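Damián Palacios has been to 970 weddings and was invited to four of them. The rest he attended in black shoes and a vest, carrying a tray or, since his promotion, a clipboard. He keeps a tally in a notebook and is a little vain about it.

We met at Grosgate, the banquet hall where he runs the floor, over coffee he described as "what we give the band."

His memoir, Table Nineteen, comes out in December from Parri, a press so small that the publisher answered the phone while driving a school bus. It runs to 751 pages in draft. "They want it shorter," he says. "I told them to cut the divorces. They said the divorces were the good part."

I ask what has changed over the years. Speeches, he says. They used to be bad and short.

"Now they're bad and there's a slideshow. I had a best man who thanked his podcast listeners. The bride's grandmother asked me if he was running for something."

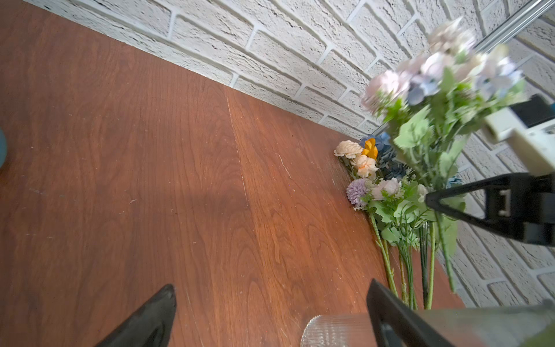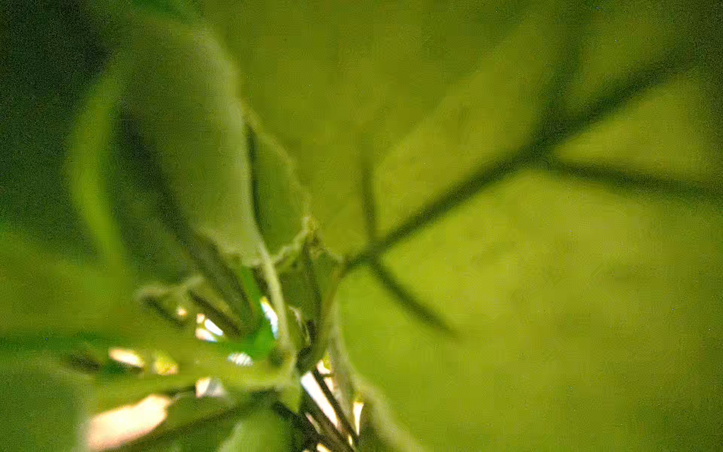 He has views on cake, too. He has cut 2423 slices in a single season and would like it known that people who say "just a sliver" always come back. Jannik Rieger, who cooked beside him for most of that time, remembers it differently.

"Damián didn't cut anything," Rieger tells me by phone. "He pointed at cakes."

Palacios takes this calmly. Rieger gets a whole chapter, he says, and hasn't read it yet.

What about love? Surely a man who has watched that many couples can tell which ones will last. He looks at me as though I've asked for the vegetarian option at nine p.m.

"Everybody wants me to say I can tell. I had one pair, they argued all night about where to put the coats. I gave them a year. They come in every anniversary and argue about the parking."

And his own marriage? City hall, a Chinese restaurant after, no speeches. His wife's brother tried to stand up and was given a dumpling.

Table Nineteen is out in December from Parri.

14 comments
Share this story

Contact us | © 2026 Stiltomico Media | Back to top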